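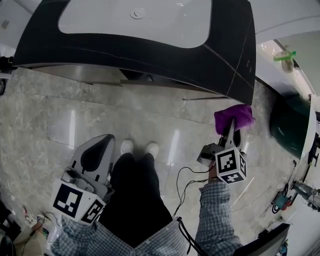
*Page last changed: May, 4:40 pm (M. Yagi)*

## 3.2 Fee agreements and time to settlement

**Figure 3.** Handling a crumpled cloth at a counter.

We pulled 162 closed injury files from two firms, Soriano and Koltska. All contingent fee. Files with a workers' comp lien went out first, 19 of them, and are treated in 3.4. Leaves 143.

Coding followed Drutley – same fields, one added for whether the client signed a second fee letter after suit was filed. Mitsuko Yagi coded everything twice. Disagreements mostly over what counts as a "demand." We took the first written number sent to the insurer, even when a phone call came earlier.

Main result: step-up agreements (fee rises once suit is filed) settled later than flat ones. The gap holds within each firm, but is smaller at Koltska, where partners review every file before filing. Slip and fall claims drive most of it. Auto claims hardly move.

Two cautions. Step-up clients may simply bring harder cases, and our severity score is crude – medical bills only, no lost wages. Also the Gudness docket export drops continuances entered by phone, so court delay is probaly undercounted. We re-ran the model without the Gudness dates and the sign did not change. Full table in Appendix B, still needs the county colum.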